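**To:** Pavlović Fund, Grants Office
**From:** Špela Hoxha, Facilities Coordinator, Tesgate Center
**Re:** Shared Workroom Improvement Grant, second progress report
**Date:** 27 December 2006

This report covers work on the shared workroom at Tesgate Center since the first report was submitted. It addresses the condition of the tables, the handling of items left on them, storage, and spending to date. A final report will follow in March, when the grant period closes.

## 1. Background

The workroom is used by four resident groups and by visitors who reserve a place for part of a day. Before the grant, the room had no agreed rule on what could remain on a table between users. Equipment in progress, dry goods, office items and personal belongings were left side by side, and staff had no authority to move any of them. Complaints were usually directed to the front desk, which kept no record of them.

The grant agreement set out three pieces of work: to assess and maintain the work surfaces, to establish a procedure for items left in the room, and to provide suitable storage. The first of these was started ahead of schedule at the request of the Fund.

## 2. Condition of surfaces

Vasilis Halilović completed the surface assessment. Each work surface was wiped down, examined and entered on a condition sheet. The sheet records stains, lifted edges, scratches and loose debris, and has a separate line for defects that could not be confirmed.

The separate line proved necessary. The first round of checks was carried out late in the day with only part of the lighting on. In those conditions a smooth surface looks blue-gray in one area and brown in another, and a thin dark line may be a hair or a scratch. Several entries from the first round had to be marked "fiber or scratch, recheck." Small specks were harder still to record with any confidence. 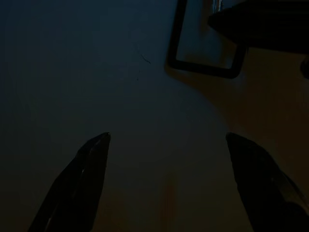 The procedure has been revised accordingly. Checks are now made with all lights on, and the inspector passes a dry cloth over any mark before entering it. Marks that remain are entered as damage. The revised sheet has been in use for the whole of the current period and has reduced the number of unconfirmed entries to a level we consider acceptable. Mr. Halilović has asked that the earlier sheets be kept on file, and this has been done.

No surface has been found to need replacement. Two edges were reglued by the in-house maintenance team at no cost to the grant. Floor cleaning remains under the building contract with Sternholm and is outside the scope of this report, although the supplier has agreed to schedule the tile floor after table checks so that debris is not left overnight.

## 3. Items left on tables

Work under this heading was led by Slavica Kelmendi, with Kibet Massawe responsible for records. The procedure has been tested since the last report and works as follows. At the close of a session, everything remaining on a table is assigned to one of four groups:

- **Equipment in use.** Devices, brackets, clamps, rings, cords and similar parts belonging to work in progress.
- **Stored goods.** Jars and other sealed containers, including dried foods.
- **Office items.** Computer mice, paper, cups and general desk articles.
- **Personal belongings.** Keys, wallets, card holders, phones and bags.

Personal belongings are dealt with first. Staff make one announcement in the room and wait for the owners to collect. Items not collected are placed in a numbered envelope and locked in the front office. Keys are kept with whatever they were found on, as earlier practice had separated keys from wallets and made both harder to return.

To date, 195 items have been entered in the record. Of these, 98 were returned to their owners or to the correct group on the same day. The remainder were mostly equipment parts, which now go to the shelf of the group concerned and are not treated as lost property.

Mixed tables continue to take the most time. A single oak-grain table may hold a large red-lidded jar of dried red contents, two orange 3D-printed devices with round grilles, a spread of metal brackets and clamps, and a wallet with keys on top of it, with luggage standing on the floor nearby. All four groups can be present within arm's reach of one another, and sorting cannot begin until the personal items have been claimed. 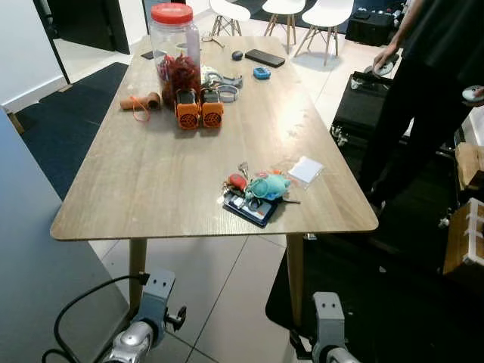
Ms. Kelmendi has raised two points for decision. The first concerns small electronic items that cannot be matched to a group by appearance. These are at present held with the personal belongings, which is the more cautious course but fills the locked cabinet quickly. We propose that from the next period each resident group mark its own devices with a colored sticker, to be supplied from the grant.

The second concerns dried foods. The building rules allow sealed containers in the workroom but say nothing about how close they may stand to tools and metal parts. We propose a simple rule that food containers be returned to the pantry shelf at the end of each session, whether or not they have been opened. The resident groups have been consulted and three have agreed. The fourth has asked for the shelf to be widened first.

## 4. Storage

An order was placed with Cisance for 80 lidded bins in two sizes. The small size was delivered on time and is in use. Delivery of the large size was delayed, and the balance of the order is expected before the end of the grant period. Until then, bulky equipment is kept on the existing open shelving along the inner wall.

Suitcases, equipment cases, crates and cardboard boxes remain a concern. They are brought in by visiting users and are usually set down next to the table being used, where they narrow the walkway. Valter Lie has drawn up a plan for a luggage bay near the entrance. It requires no construction, only floor tape and a sign, and will be put in place once the open shelving has been cleared. Crates too heavy to be moved by one person will be exempt and may stay beside the table for the length of the booking.

Labels for the bins have been printed in plain text and in large type. A first version using symbols was withdrawn after users could not agree on the meaning of two of them.

## 5. Spending

Spending in the period came to $3,117. The greater part of this was the first payment to Cisance for bins. The remainder covered the locked cabinet, labels, envelopes and cleaning cloths. Staff time is contributed by Tesgate Center and is not charged to the grant. No transfer between budget lines is requested.

## 6. Work planned for the final period

1. Receive and label the large bins.
2. Mark out the luggage bay and clear the inner wall shelving.
3. Issue stickers to the resident groups.
4. Widen the pantry shelf, subject to a quotation from the maintenance team.
5. Carry out a last full surface check, using the revised condition sheet.

The Fund's approval is requested for items 3 and 4, as neither was listed in the original work plan. Both can be met from the existing allocation for supplies. Copies of the condition sheets and the item record are available from Mr. Massawe on request.

Špela Hoxha
Facilities Coordinator, Tesgate Center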